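So we have automation now. I've worked in the pack room at Fevamix for long enough to remember when "automation" meant the tape gun that didn't jam. A thread.

What we make, for anyone new: board games, refills, replacement parts. You lose a bishop under the couch, you write to us, a person puts a bishop in a bag. For years that person was me or Nuanchan Kongkaew.

In October management told us an arm would be doing the bishops. There was a slide. The slide said "freeing people for higher-value tasks." Nuanchan asked which tasks. There was no slide for that.

The trial plan was 40 orders a shift on the arm, the rest by hand. We do 443 on a good day, so you can see why I kept my bag of bishops close.

First they built the whole job on a computer. Irena Lis from engineering spent weeks moving pretend chess pieces on a pretend table, and she'd call me over to ask how I pick up a pawn. I had no idea how I pick up a pawn. I've done it maybe a million times and I had to go get one and watch my own hand.

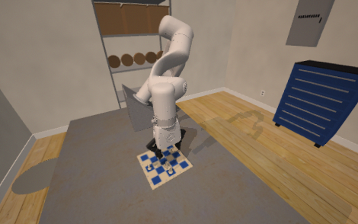 By the neck, if you're wondering. Two fingers, a little below the ball. I now have a meeting invite titled "Pawn neck follow-up."

Things that changed once the real arm was running: I don't stand all day anymore. My wrists have stopped complaining at night. I also know the phrase "collision geometry" and have used it about my brother-in-law.

Things that did not change: the hand-written letters. Somebody sends a drawing of a piece from a set we stopped making decades ago and asks if we have "the horse one, but sadder." That still comes to me. The arm does not do sadder.

Đạt Kim used to load the bins on nights. He got moved to Kilby, the other site, which is a longer drive for the same pay, and that wasn't on the slide either. I'd like the people who write the slides to do that drive once – in winter, ideally.

Current score: the arm gets stuck, a light goes on, and I walk over and nudge the piece. My job title is now "cell attendant." Nuanchan says it sounds like I work in a prison. She's got the same title.

Anyway, 114 orders waiting and the light just came on. Back later.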